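**Robot Handling, Week 5 notes. Failure case: the slipped grasp**
July 30, 2021
Read before lab. Bring your log sheets from Week 4.

We spend this session on one fault. It comes from the Parura pick-and-place exercise, the same one you will run, and it was logged by Struan Aitken when he was setting up the batch runs. The simulator is Eselura, with default physics settings except where noted.

## What was supposed to happen

The arm picks up a rounded object with a two-finger gripper, lifts it, carries it to the drop point and lets go. The controller closes the fingers until the gap stops shrinking, then sets a flag called HELD. Everything after that depends on HELD. If the flag is true, the arm moves at carry speed. If it is false, the arm opens, backs off and tries again.

## What went wrong

Out of 2,000 runs, 148 ended with the object somewhere other than the drop point and HELD still true. The arm finished its whole path, opened over the target and reported success. The batch summary showed no errors at all. Struan found the problem by comparing final object positions against the target, a check that was not part of the script at the time.

The fault has two parts. Keep them separate in your write-up.

1. The grasp was weak. The fingers touched the object, but on a curved part where closing them pushes it up or down as well as inward.
2. The controller did not notice the loss. HELD was set once and never checked again.

Look at where the fingers meet the orange object. They form a V, and the object is wedged between the inner faces. Its lower part is hidden behind the gripper, so from this view alone you can't tell how far down the contact goes. 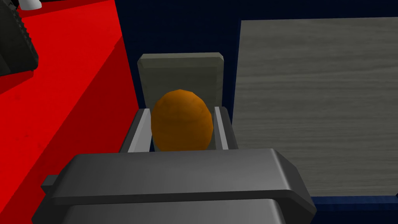
**5.2 Contact and friction**

For two flat fingers, a grasp holds if the line between the two contact points stays inside the friction cone at each one. With parallel faces and a box, this is easy. With slanted faces and an egg shape, each contact force has a vertical part. If that part is larger than friction can resist, the object slides along the finger.

The object model is also faceted. The contact normal jumps when contact moves from one flat patch to the next, so a small change in approach angle can turn a good grasp into a bad one. Real parts with smooth surfaces do this less. Do not assume the simulated failure rate carries over to hardware.

**5.3 Why HELD stayed true**

The "gap stopped shrinking" test can't tell these cases apart:

- fingers stopped by a firm grasp
- fingers stopped by a brief contact, object then squeezed out
- fingers stopped by something else in the workspace

Run 619 is the one to study. The gap reading holds for 700 ms, HELD is set, and the gap then drops to zero during the lift. The reading was in the log the whole time. The controller had stopped looking at it.

**5.4 Safety note**

On the real cell a dropped part is a hazard, and so is an arm that thinks it is loaded when it isn't. Euan Cruickshank's rule for the Brollosen cell applies in our lab too: loss of grip is a stop condition. The arm holds position and waits for a person to reset it. No automatic retry with anyone inside the marked line.

**For lab**

Add a check that reads the gap at every step while HELD is true. Pick a threshold and say how you chose it. Rerun the failed cases first, then the full batch. Report missed drops and false stops separately. Yule chapter 4 covers the friction cone if you need it again.

Write-ups are due the first week of August.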